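2019-09-20

I finally gave in and listened to the Hanano reissue, the one half the metal blogs I follow have been calling a lost classic since spring. Eight songs, originally a demo, now on heavy vinyl with a booklet and a price to match. I've played it five times. I still don't hear the classic part.

Let me be fair first. The riffs on side one are good. The second song has a slow, ugly middle section that I would happily listen to on a loop, and the drummer plays like he is angry at the kit. For a band from a town the size of Sturnton, with whatever gear they could borrow, it's a solid demo. If I had bought the tape out of a shoebox at a show I would have been pleased with it.

But a solid demo is what it is, and the label notes want me to believe a lot more. According to the booklet, Hanano were doing the fast-and-murky thing before anyone else in the region, and every band from Wusinmont borrowed from them later. Where is the proof of that? The booklet prints no date for the sessions, only "the early days," and the one flyer it reproduces has the year trimmed off. Maybe that's an accident. I've bought enough reissues to be suspicious.
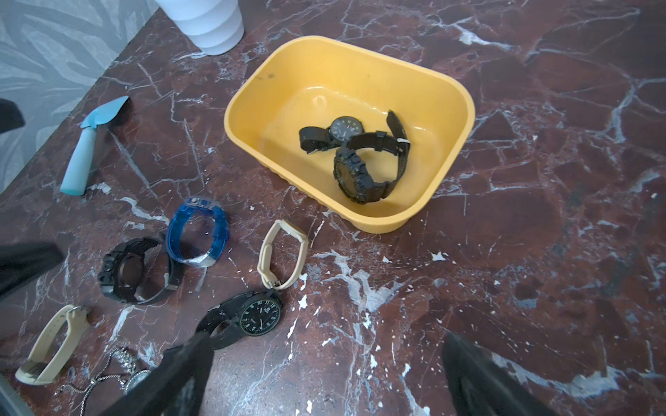

Then there's the sound. The sticker on the shrink wrap says "restored from the master tapes." What I hear is a cassette copy with the treble pushed up and the whole thing made louder. The cymbals on the third song hiss all the way through, and there's a dropout near the end of side two that matches the one on the rip that has been passed around online for years – same spot, same length. If they had the masters, why is the dropout there? I'd love to be wrong about this one. I wrote to the label and got a link to their store.

What bugs me most is that Birhane, who came out of the same scene and made three proper albums, can't get a decent reissue from anyone. Their second record has actual songs on it. It also has a bass player you can hear. You can still find the old CD used for less than the shipping on the Hanano LP, so I guess there's no mystery to sell. A band that left behind one tape can be anything you want it to be. Three albums, one of them pretty weak (the last, skip it), are harder to turn into a legend. 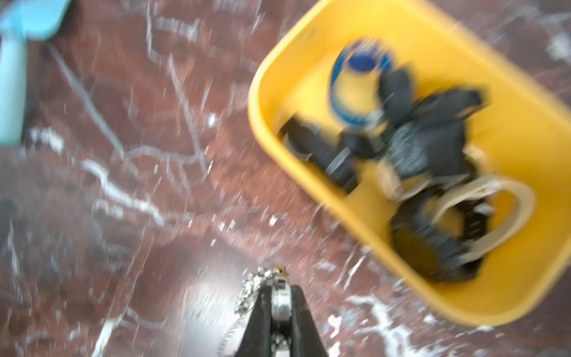 Yellow bin on red-brown marble.

I know how this goes. Somebody will tell me I had to be there, and somebody else will tell me the vinyl opens up on a better turntable. Mine is fine. I put the Birhane CD on right after, through the same amp and the same tired speakers, and it sounded great.

There's supposed to be a second volume in October, with live recordings and five rehearsal tracks "never heard outside the band." I'll wait until someone uploads a bit of it. If you've already preordered, let me know if the booklet has any dates in it this time. I'm keeping my copy of the first one for now, mostly for that middle section on song two.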